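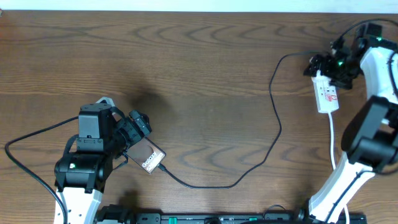
Two-arm charging cell at Vorkell, with a phone in the left gripper and its cable running to the right arm.

Vorkell halts two-arm cable trials after gripper fault

3/5/23

Vorkell has suspended unattended running on its two-arm charging cell after a gripper failed to release on command and kept pulling against a cable. There were no injuries. An adapter port was damaged and has been replaced.

The cell handles phones, power adapters and charging leads on a tabletop. According to the fault report, the right arm received an open command at the end of a plug cycle and did not respond. The controller logged the command as complete and began the retract move with the adapter still held. Travel continued for 13 seconds before an operator cut power at the switch.

Engineers traced the fault to a servo that had stopped reporting position. The controller reused the last valid reading, so the fingers were recorded as open while they were still closed.
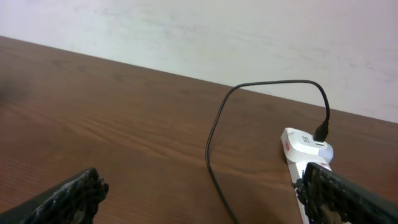 Mohsin Kakakhel said the servo was the lesser problem, and that a controller prepared to act on a stale reading would sooner or later have done the same with any joint on either arm. He wants the retract move locked out until finger position has been confirmed by a second signal.

A firmware change now rejects any position reading older than 300 milliseconds and stops both arms. Motor current is also checked during retract, and a sustained rise is treated as a snag. The previous version monitored current only while the gripper was closing.
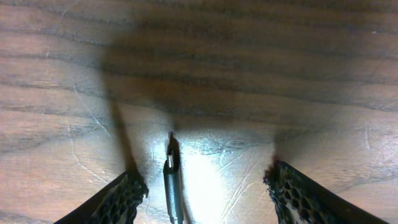

Both changes are being tested at reduced speed with an operator at the switch. Finger pads and servo leads on each arm are inspected at the start of every shift, and a gripper that misses an open command is taken out of service. Do-yoon Shin is supervising the tests. Unattended running will not resume before August.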